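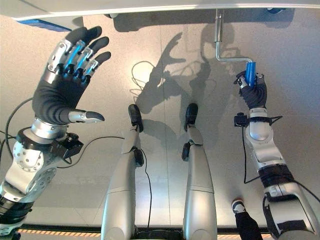
Getting strangers to talk to you for a long local story. Start early, months before you need a quote. Make a list of everyone you've rung and everyone they mention. Keep your opening question wide, like a hand with the fingers spread, thumb out to the side, and narrow it later. My Flulton housing piece took 38 interviews and I used 17.

Send short emails. Three lines, who you are, what its about, when you're free.

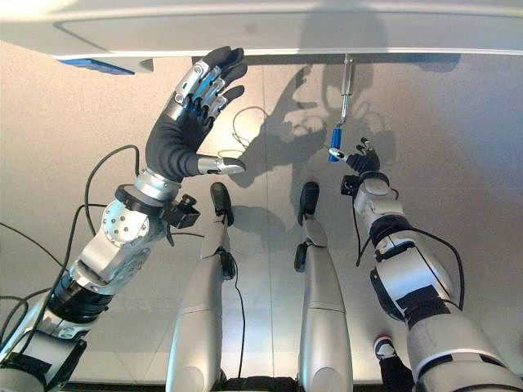
What if they only want to speak off the record? Agree what that means before they start, and write it down.

Don't rush the first meeting. Coffee, no recorder on the table untill they say it's fine. Then ask who else you should see.
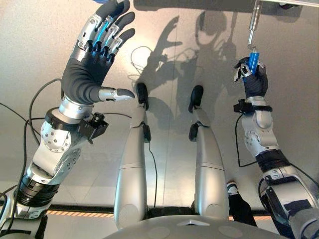
Type up notes the same night. Names spelt back to them, every time. I got Gunnlaugur Vigfúsdóttir wrong in print once, still wince.

Last bit, filing. One folder per person, one page of dates.
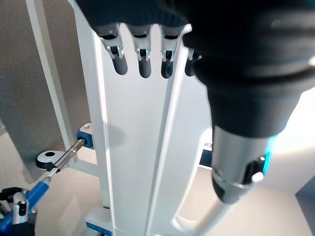 Then cut. Editor wants 800 words, give 800. The rest keeps for part two.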